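**Ticket 448 – Valtilura wrist camera loses depth on chrome**
Opened 4/6/23
Status: open, waiting on Clollard

Clollard's reply says our depth dropouts come from dirty parts. I doubt it. A polished dumbbell is a mirror whether it's clean or smudged, and both cameras get confused by mirrors.

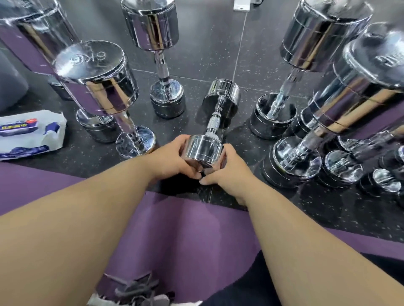 Test so far: 26 grasp attempts per camera, Drurnton two-finger gripper, same arm, same lighting.

- Valtilura camera: 16 missed grasps
- Older Van der Linden camera: also misses on the heads, fine on the knurled handle

Clollard then asked us to rule out fingerprints by wiping the weights. Fine.
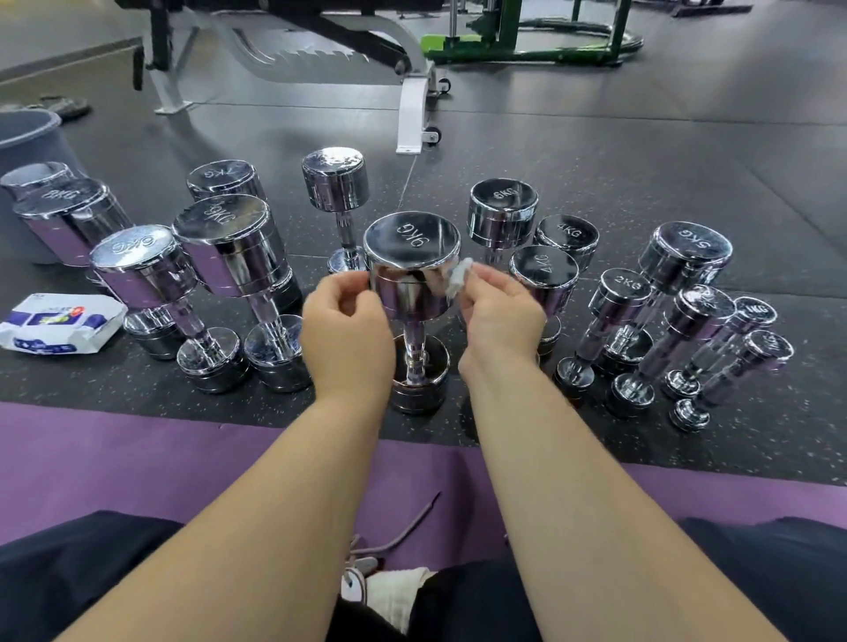 *Photo: test bench team, ticket 448*

The stamped faces (1KG, 2KG, 4KG and up) are the only part of the head I'd expect either camera to lock onto. Changing the exposure to 228 did nothing I could measure, whatever the manual claims.
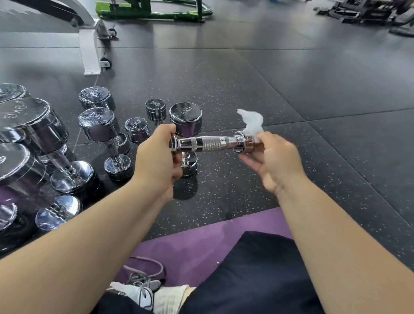 I'd still like the collars checked separately from the grip. The gripper closes on the grip, so a bad reading at the collar shouldn't matter – yet the planner throws out the whole pose.

Next: rerun with the collar masked in software. Please don't close this as "cleaning issue" before then.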